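Flikdale Shared Workshop: Clikport Gripper Build FAQ

These are the questions that come up most often from people building the Clikport hand gripper, either at home or on the benches at the Colden Street workshop. The parts list and print files are kept separately on the project page.

What is the Clikport?

It is a two-finger gripper you hold in your hand and close with a trigger. A small camera mounts behind the fingers and records what the gripper does. The recordings are used to train a robot arm carrying the same fingers.

Do I need my own 3D printer?

No. Members can use either of the workshop printers. Outside members can order a printed set, without hardware, by filling in the form at the front desk. Printed sets are ready for pickup in the first week of each month.

How long does the printing take?

A full set for one gripper takes 31 hours on the workshop machines at the standard settings. The side plates are the slowest parts. Please split the job into two plates so other people can get on the printer in between.

Which filament should I use?

PETG for the body and side plates. PLA works, but it creeps under the spring and the fingers go out of parallel after a few weeks. The pads are printed in TPU. Any color is fine.

How much does one cost to build?

Our last batch came to $100 per gripper in parts, including the spring and the camera mount but not the camera. If you are building a pair, you can share one bag of fasteners.

My fingers don't meet evenly. What did I do wrong?

Usually one of the linkage pins has been pressed in too far. Back it out until the finger swings freely, then check the other side. If the gap is at the tips only, sand the pad seat flat and refit the pad.

Can I test it at home before bringing it in?

Yes, and we recommend it. 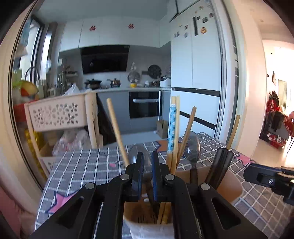 Kitchens are a good place to find out whether your spring is too stiff. Start with objects that don't roll and won't break, and close the fingers slowly until the pads touch on both sides. A plastic utensil holder is a good early test, gripped by the rim with the chopsticks and ladle left in it, as the fingers have to straddle a thin edge with a lot of handles close by. After that, try single items such as a spoon or one chopstick. If thin handles slip out, your pads are probably seated too low.

How many recordings do you want from each builder?

200 short clips is the target for a first batch. The group has 272 usable ones from the January round, mostly of cups and boxes, so other household objects are welcome.

What makes a clip unusable?

Fingertips out of view, blur from fast movement, or a start point with the fingers already closed. Begin each clip with the gripper open and hold still for a moment at the end.

Will it fit the Sorensen wrist mount?

The current version does. Older side plates need the two rear holes drilled out to 4 mm. Clamp the plate before drilling and go slowly, as PETG tends to grab the bit.

Where do I report a broken part?

Use the parts log next to the printers, or the contact form on the project page. Include the version number molded inside the handle.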